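Ticket 957 — Larkum table, scratch and shiny patches on the top
Opened by: Kadir Türkmen
Handled by: Sérgio Quintela, Radia furniture support
Status: waiting for customer

Kadir, 9:40
Hello. I have the Larkum table in the light wood finish, bought in September. The top has now some patches which are more glossy than the rest, and I see them strongly when the lamp is on. I cleaned it with Bundolen oil soap, 6 times maybe, always with a soft cloth. There is also a scratch. Can I repair this at home or must I send the top back?

Sérgio, 10:15
Thank you for writing. Please do not send the top yet, it is heavy and the transport costs more than the repair. Two questions. Did you mix the soap with water, and how much? And can you feel the scratch with your fingernail?

Kadir, 11:02
I put 100 ml of soap in 1000 ml of water. The scratch I feel only a little. It is thin and not so straight, it goes along the right side.

Sérgio, 11:30
This is too much soap for this finish. I think it stays on the surface as a film and the film makes the shine. Wipe one small area with warm water only, dry it immediately, and compare. Please do not use the Değirmenci polish that you find in many shops — it will add more gloss. 

Kadir, 14:20
I tried warm water near the corner and it is a bit better, but I am not sure. 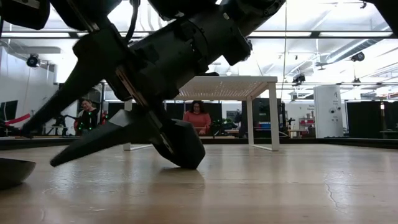 The faint lines between the planks were there from the first day, so I do not complain about them. I only want to know about the gloss and the scratch.

Sérgio, 15:05
Yes, the plank lines are normal. For the gloss, repeat the warm water on the full top, always in the direction of the planks, and let it dry until tomorrow. For the scratch I will send you a wax stick in the light color. Please confirm your address.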